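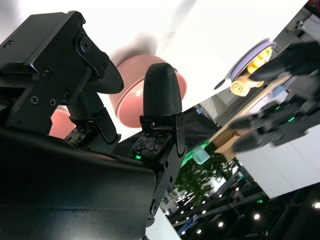

Fig. 1. Fingertips and pad boards, pink bowl behind. Green LED lit at the lower corner of the right-hand board.

Notes for session 4 – fingertips, pads, first grasps
Tilham shared workshop, evening group

Bring: your finger set (both), hex keys, calipers, laptop with last week's logging script. If you missed session 3 copy the script off the shop drive, folder is called Song, not Song_old.

Recap from last time
Linkage moves, nothing binds, servo doesn't cook itself at stall. If yours still binds, back off the pivot screw a quarter turn and try again by hand before powering anything. Two groups had the spacer in upside down. Check yours.

Budget so far: $433 of the $600 each group gets. Pads were the big hit. What's left has to cover cable, filament and at least one spare servo, so no fancy bearings please.

1. Printed fingertips

Domed tip, printed upright, fine layers. Ridges from the layers are fine on the outside, leave them, they help a bit on smooth stuff. Don't sand. If you want more grip, dip or sleeve the tip, but do it after calibration and then calibrate again.

Hooked tip is the other shape. Prints on its side. Supports come off ugly on the inner curve – clean up with a scraper, watch your thumb. The first aid kit has moved to the shelf over the laser cutter.

Wall thickness: three perimeters minimum. Thinner ones flex and you read the flex as contact, which wrecks the whole evening. Black filament is on the rack, weigh your spool before and after and write it in the book.

Fit: push fit onto the bracket, then screws. If you need a hammer the hole is too small. Ream it.

2. Pad boards

Mount below the tip, facing the other finger. Component side away from the load if you can manage it. Screws snug only. Overtighten and the board bows, then the cells in the middle read high forever.

Wiring order:
power off
ground first
supply
the two data lines
then strain relief, THEN power on

Green LED on = board has power. That's all it means. It does not mean data is coming through. Every group so far has stared at a green light and an empty log, me included. Open the log and look for rows.

Cable slack: open the hand fully, swing the wrist both ways by hand, see where it pulls. 49 mm of spare loop at the wrist worked on the demo hand, yours may want more. Tie the loop down so it can't get into the pivot.

3. Calibration

Do it every session. Yes, every one. Printed parts creep and the room in April is not the room in February.

a) Hand open, nothing touching. Log for a minute. Average per cell = zero.
b) Press with the flat block, not your finger. Known weight on top.
c) Subtract zero, divide, save the file with your group name and the session number.

A cell that never changes is dead or unplugged. Mark it in the config and carry on, don't pull the board off for one cell. A whole row dead is the connector nearly every time. Reseat it.

Drift: if the zero has wandered by the end of the night, write down how much. We'll use it in session 6 when we do filtering. For comparison the Nuvel group's run from last term gave 2,546 rows and the last quarter is nearly useless becuase of drift. File's on the drive, have a look, good bad example.

4. Grasping a bowl

Bowls are a decent first object. Curved, light, rim gives you something to get hold of, and if you drop one who cares. We do them two ways up.

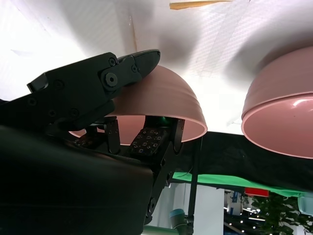 Fig. 2. Bowl with its opening down. Upper jaw tip on top of the bowl, pad fingertip reaching in under the rim.

Opening down: one finger outside, one inside, wall between them. The inside finger carries the pad in this arrangement. Come in slow. The wall curves, so contact starts on one edge of the pad and spreads (or doesn't). If only the edge cells light up in the log, your approach angle is off. Rotate the wrist a few degrees, try again, don't just squeeze harder.

Squeeze harder is the wrong answer to most things tonight.

Opening up: pinch at the rim. Easier to see what you're doing. Easier to tip the thing over too. Get the fingertips level with each other before closing.

Start thresholds:
contact = first cell over zero plus noise band
hold = contact plus a small margin, each group picks its own and writes it down
stop = hard limit in software AND current limit on the servo. Both. Not one or the other.

Procedure, each group
Open hand. Zero. Move to bowl. Close until contact. Pause one second. Close to hold. Lift a hand's width. Wait five seconds. Lower. Open. Save log.
Ten goes opening down, ten goes opening up. Swap driver halfway.

Note failures by type: slipped, tipped, missed, crushed (soft cup only), software fell over. Last one is a real category, use it.

If you have two hands running
Only the Corkville pair at the moment. One arm powered at a time until both people have found their stop button with eyes closed. Agree out loud who is moving. When you do run both, one holds still and the other works, no simultaneous moves tonight. Check the reach of both elbows before you start, everybody watches the fingers and it's the elbow that gets you.

5. Questions that came in
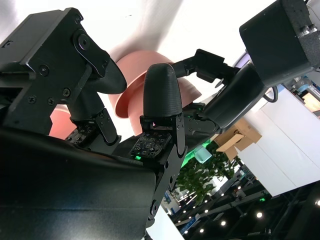 Darcy Bergeron wrote to ask whether the pads are worth it at all when servo current already tells you something is in the hand, and said the current trace on the home build had caught every grasp so far with no extra wiring.

Fair point. Current does tell you something is stopping the finger. Doesn't tell you where on the finger, and with a printed linkage a fair chunk of that current is friction. For a rigid block, use current and save your money. For a thin wall or anything that can rotate in the grip you want to see the contact patch move before it goes. Darcy, bring your trace in if you can, we'll lay it over a pad log from the same grasp and see which one notices a slip first. Happy to be wrong on this.

Also asked: can the pads go on the hooked tip? Not on the curve. Flat section underneath, yes, if your linkage leaves room. Measure with the hand fully closed.

And: can we use foam over the pad? Thin foam ok, recalibrate. Thick foam smears everything together and you've paid for one big cell.

Before session 5
Upload logs, ten and ten, named properly.
One paragraph on your worst failure, what the cells showed just before it.
Print a spare of whichever tip you like less, it's the one that will break.
Read the slip section in the reader, skip the maths in the grey box for now, we'll do it on the whiteboard.

Benches cleared by 9:30 pm, servo supplies off at the wall. Finger sets go in your own tub, lid on.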